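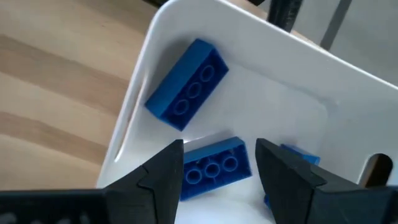 Last modified: 30 Jun 2020

Collecting demonstrations for the brick task

The task is to take every blue brick out of a white storage bin and put it down on the table to the left. I have been recording examples of it in the evenings, and the set now stands at 122 usable episodes. These notes cover how they were recorded, what I threw away, and what I would change before doing it again. The code is in the usual place under the project name, Usilden, and the earlier post on calibrating the arm still applies.

Each episode starts with 3 bricks in the bin. I started with more and gave it up within a day. With a full bin the person driving the arm makes a lot of choices that do not show in the data: which brick to go for, whether to push another one aside first, whether to give up and try elsewhere. The learner sees only the result of those choices and averages over them, and the average of "go left" and "go right" is a gripper that comes down between two bricks and closes on air. With three there is still a choice, but I can follow a fixed rule. Mine is to take the brick nearest the fingers first, then the next nearest. It is a dull rule and it makes the recordings look much more alike.

The bricks are all one colour. This was a decision, although a lazy one, as I had a bag of them. It means the policy cannot lean on colour to tell one brick from its neighbour and has to use edges and shadow. It also means I have no idea yet how it copes with a red one. That is a separate set and it can wait.

Upside-down bricks

These deserve their own section. A 2x4 brick lying studs down shows the wrist camera a hollow box with a row of three tubes in it, which looks very little like the same brick the right way up. In my first batch I dropped the bricks in by hand from a low height and hardly any finished hollow side up. The policy trained on that batch was decent on studs and poor on tubes. It would hover over the open side, drift, and sometimes try to put one finger inside the cavity.

The fix was to set the starting poses on purpose. I now run whole sessions with the bricks placed upside down at mixed angles, and others with them placed normally. After that the hovering mostly went away. I would like to say how much of it went away, but I changed the learning rate in the same run, so I can't.

The bin

The bin is glossy and this was a mistake. Under the overhead light the floor throws back a glare, and it moves as the wrist moves. Auto exposure then chases it. I fixed the exposure by hand on a low value, accepted that the inside of a brick goes to dark navy, and the recordings became steadier. A matt bin would have been easier. I kept this one as I had already recorded half the set in it and did not want two kinds of background.

The bin is also never square to the table. I turn it a little between episodes, and every so often I turn it a lot. Early on I left it in one place for a whole session, and the policy learned the position of the walls instead of looking for them. Moving the bin a hand's width was enough to make it scrape the rim. The handle openings are useful here, as they let me shift it without reaching in and disturbing the bricks.

Driving the arm

I use the Baek controller, which is a small hand-held thing with a trigger for the gripper. The trigger is analogue but I record it as open or closed. I tried recording the full range first. It mostly captured how tired my finger was.

Things I settled on, in no special order:

Open the fingers fully before going down. The gap is only slightly wider than the long side of a brick, so a half-open approach tends to land on top of it.

Stop for a moment once the fingers are either side of the brick, then close. The pause gives the learner several near-identical images with the same correct answer.

Do not correct a bad approach by sliding sideways along the floor. Lift, move, come down again.

No talking to other people while driving. My pauses get long and they end up in the data.

I stop after 18 episodes in a sitting. Past that I get quicker and sloppier, and I end up deleting most of them -- which is slower than going to bed.

What was thrown away

Anything where I dropped a brick outside the table went. So did anything with a dropped camera frame in the approach, and all of the first batch. I kept failed grasps as long as I recovered from them properly, because a set with no failures in it gives a policy that does not know what to do after one. There are 5 episodes I am unsure about, where the brick was pinned against the wall and I dragged it clear before lifting. They are marked in the index with a "w". Training with and without them is on the list for July.

The naming scheme is still the Sevard one, so the folder name gives the session, the starting pose type and the bin angle class, in that order. If you downloaded the archive before this page changed, the angle classes for the first two sessions were swapped. The files themselves are the same and only the index needs replacing.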